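Stinari to supply labelled cutlery caddies to Khondokar canteens

25/05/2026

Stinari, the catering supplies wholesaler, has signed a supply agreement with Khondokar, which runs staff and school canteens. The agreement covers cutlery, storage caddies, trays and cleaning consumables for 65 canteens. It runs for two years, with an option to extend.

Deliveries will be made from the Stinari depot at Brallden. Each canteen will receive an opening stock, followed by a monthly top-up based on the quantities used in the previous month. Orders placed outside the monthly cycle will be dispatched within five working days.

Scope of the agreement

The agreement replaces separate local purchasing at each canteen. Under the previous arrangement, canteen managers bought from a list of approved sellers, and stock varied in size, weight and colour from one kitchen to the next. Replacement pieces often did not match the pieces already in use, and trays bought from different sellers did not stack together.

Stinari will supply a single range. Reusable plastic cutlery will be used in the school canteens and stainless steel in the staff canteens. Trays will be of one size throughout. All items in the range are suitable for commercial dishwashers, and a replacement part number is printed on the outer carton of each product.

Sorting and labelling

Cutlery is to be sorted by type at the point of return and stored in divided caddies with one type to each compartment. Labels are fixed to the front rim and written in the language or languages most used by kitchen staff at the canteen concerned. Handwritten labels are acceptable. Labels must be replaced when they can no longer be read at arm's length. 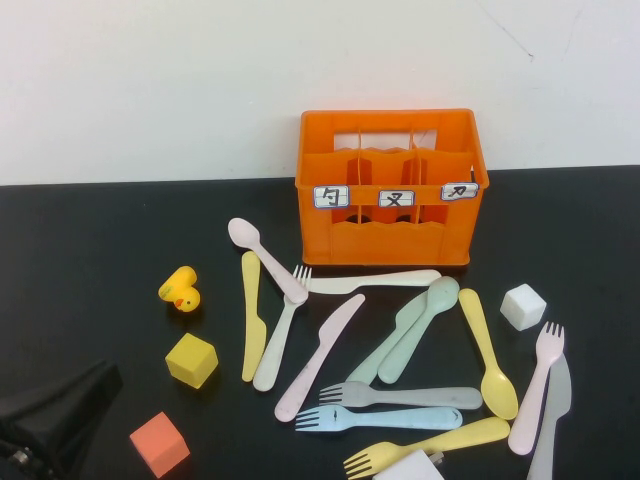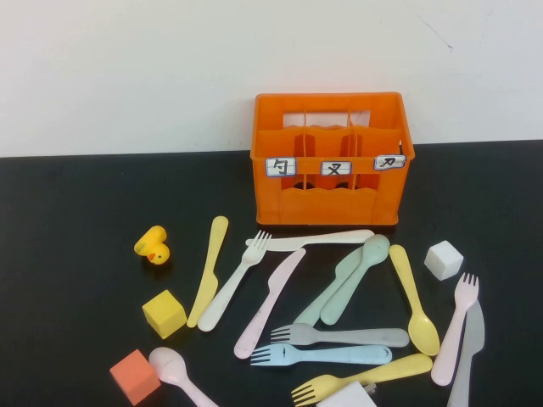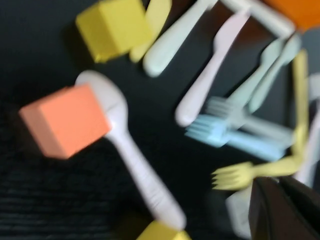 The orange caddy in the first two pictures has three compartments, labelled in Chinese for spoons, forks and knives.

Deliveries and returns

Stock will be delivered before the start of service. Drivers will place cartons in the dry store and obtain a signature from the person in charge of the kitchen. Shortages and damage should be reported on the delivery note or by the end of the next working day.

Worn or broken plastic cutlery will be collected with the monthly delivery. It should be washed, dried and bagged separately from food waste. Collected material will be passed to Istik, a plastics recycler, for shredding and reuse in non-food products. Stainless steel items will be collected on request.

Timetable

The first canteens will change over in the summer break, and the remainder will follow in stages. All 65 are due to be using the new range by the end of December. Existing stock may be used up before the new range is put into service, provided the two are not mixed in the same caddy.

About Stinari

Stinari supplies tableware, storage and cleaning products to canteens, care homes and event caterers. It employs 155 people.

Trade and press enquiries should be sent to the Stinari sales office at Brallden.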